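Ticket 904 – Cellule Larner, poste 4 – Préhenseur : écart de fermeture et fausse détection de prise
6 mai 2026
Par Oskari Heinonen

Symptôme signalé par Parveen Nanayakkara à la prise de poste : le cycle s'arrête sur le défaut 193 (« prise non confirmée ») alors que la pièce est présente dans les doigts. Acquittement possible, défaut de retour au bout de quelques cycles. Pas d'alarme sur les axes, pas de surintensité dans le journal du variateur.

Configuration : bras Larner six axes, préhenseur électrique Derkel à deux doigts parallèles, caméra de poignet, superviseur Trundley. Jumeau numérique tenu à jour sur le poste Adebisi, même fichier de calibration que la cellule réelle.

Étape 1. Contrôle mécanique, cellule consignée. Vis de fixation des doigts au couple, pas de jeu au guidage, patins propres. Connecteur du poignet débranché, inspecté, rebranché. Le faisceau ne frotte pas sur l'axe 5. Rien à corriger.

Étape 2. Course à vide en mode manuel. Consigne d'ouverture complète puis fermeture complète, 12 répétitions. La position lue en fermeture n'est pas nulle : décalage constant de 4 points codeur. Le décalage ne dérive pas avec le nombre de cycles, ce qui écarte un glissement de la transmission.

Étape 3. Comparaison des paramètres. Le fichier chargé dans le contrôleur porte la révision de décembre, antérieure au remplacement des doigts. La longueur et l'épaisseur des anciens doigts y figurent encore. Le seuil de prise est calculé à partir de ces valeurs, et la fenêtre de détection tombe donc à côté pour les pièces minces – les pièces épaisses passent, d'où le caractère intermittent du défaut.

Étape 4. Correction du fichier sur le jumeau numérique avant tout transfert. Nouvelle géométrie des doigts saisie, zéro codeur repris, seuil de prise recalculé. Le point outil a été déplacé en conséquence. Premier essai refusé par le superviseur : somme de contrôle non régénérée après la modification. Régénérée, fichier accepté.

Étape 5. Vérification en simulation depuis la vue du poignet, doigts ouverts, poignet incliné.
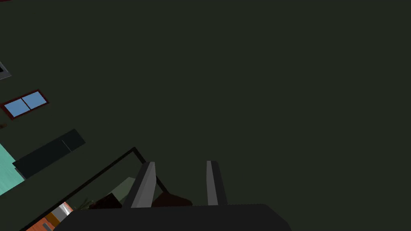
Le point outil est ensuite relevé dans trois orientations du poignet et comparé à la valeur théorique. Écart dans la tolérance pour les trois. La séquence de prise est rejouée en simulation avec la pièce mince, puis avec la pièce épaisse : confirmation reçue dans les deux cas, sans défaut 193.

Étape 6. Transfert vers le contrôleur réel, redémarrage à froid, reprise d'origine du préhenseur. Course à vide : position lue à zéro en fermeture. Reprise en automatique à vitesse réduite sous la surveillance de P. Nanayakkara, puis à vitesse nominale. Pas de défaut à la clôture de l'intervention.

Cause retenue : fichier de calibration non mis à jour après changement des doigts.

Actions ouvertes :
– ajouter le rechargement du fichier de calibration à la gamme de remplacement des doigts (Heinonen) ;
– archiver la révision de décembre et la retirer du répertoire actif du superviseur (Nanayakkara) ;
– vérifier la révision chargée sur les autres postes équipés du même préhenseur Derkel.

Statut : résolu, sous observation. Rouvrir ce ticket si le défaut 193 réapparaît, en joignant le journal du contrôleur et la position codeur lue à l'arrêt.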